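ROB 220 Robot Learning Laboratory
Week 4 handout: Teaching by demonstration

Please read this before you come to the lab at Clilby. Bring it with you, printed or on your phone.

1. Two ways to demonstrate

In kinesthetic teaching you hold the arm and move it through the task by hand. The motors only compensate gravity. In teleoperation you stay at the desk and drive the arm with the Prukico hand controller. The first way feels natural, but your own hands can come into the camera view. The second way needs more practice, and the recorded commands are the same kind that the policy will later produce.

2. What is one demonstration

One demonstration starts when you press Record and ends when you press Stop. Your group will collect 81 demonstrations in the Flurnano software. Each may last 20 seconds at most. If you hesitate for a long time, discard it and begin again. The robot learns your hesitation also.

3. The task

The robot must push one named block across the board to a goal position. Move at an even speed and keep the tip low, but do not scratch the wood.

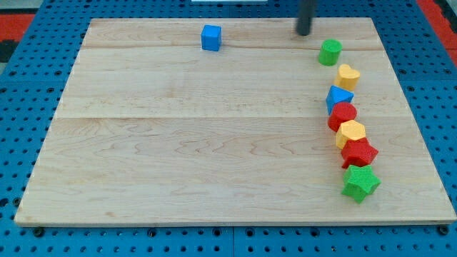
Vary the start position of the tip between demonstrations. If it is always the same, the policy will fail when we begin from another place. Vary also the colour and shape of the block you choose, and write your choice in the instruction field, for example "push the yellow heart to the left".

4. To hand in

Submit your data folder and one page of comments in October. Which demonstrations did you discard, and what was wrong with them?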